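Kitchen hire: what's changing this autumn

The community kitchen at Lendero Hall is open for bookings again, and demand is already ahead of last year. We had 56 requests for the coming season and could offer places to 41 of them. If you missed out, you stay on the waiting list unless you tell us otherwise.

Hire is still by the half day. Regular groups need to confirm their sessions by 29/02/2024, after which unclaimed times go to the waiting list.

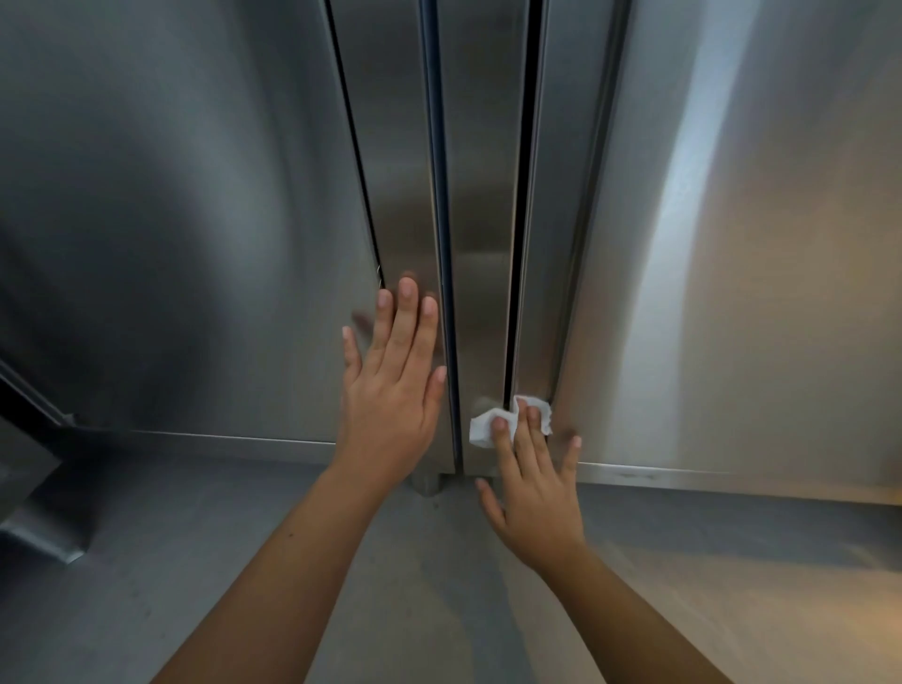 The cleaning fee has gone up slightly to cover the new rubbish collection. It is charged once per booking, whatever the size of your group. Please take food scraps to the green bins beside the Ammont Street gate - the red ones belong to the preschool.

Parking is tight while the footpath is being relaid. Unload at the side door, then move your car to the Bindenar Reserve car park.

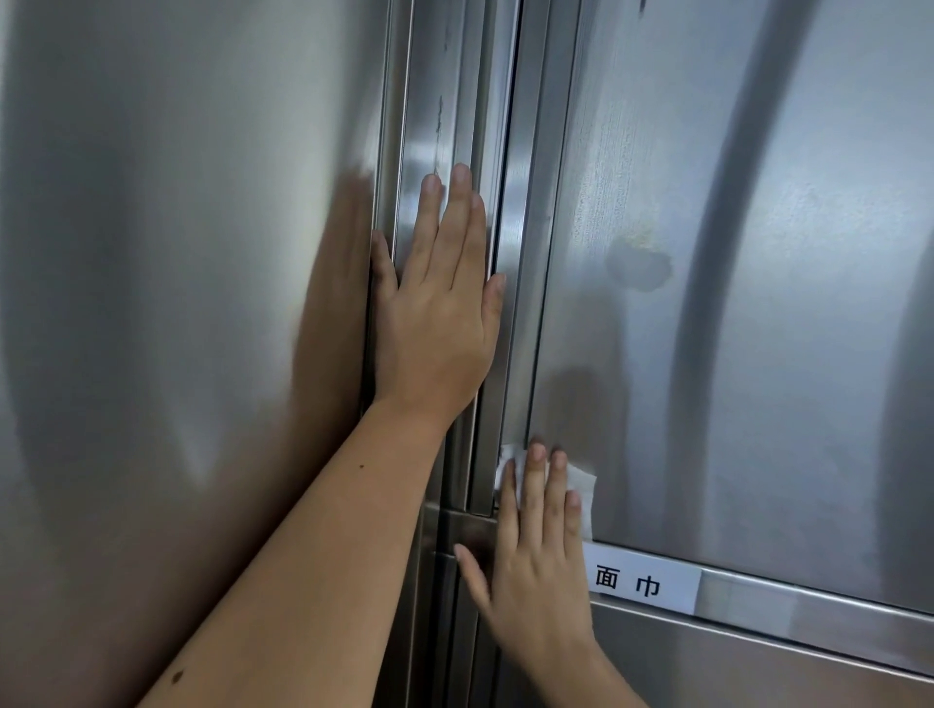
Hands on the stainless steel doors.

Labelling remains the most common complaint. Anything left overnight needs a group name and a date on it, and unlabelled food is thrown out at the next clean. We have also been asked to look at evening rates for small groups. 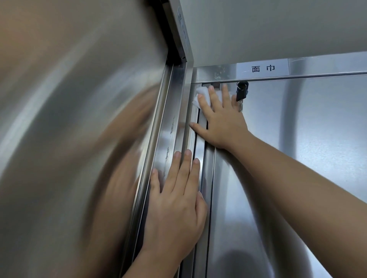
Dlamini wrote in to say that two hours is plenty for a jam session, and that paying for a half day puts small groups off. A shorter evening booking will be trialled from September.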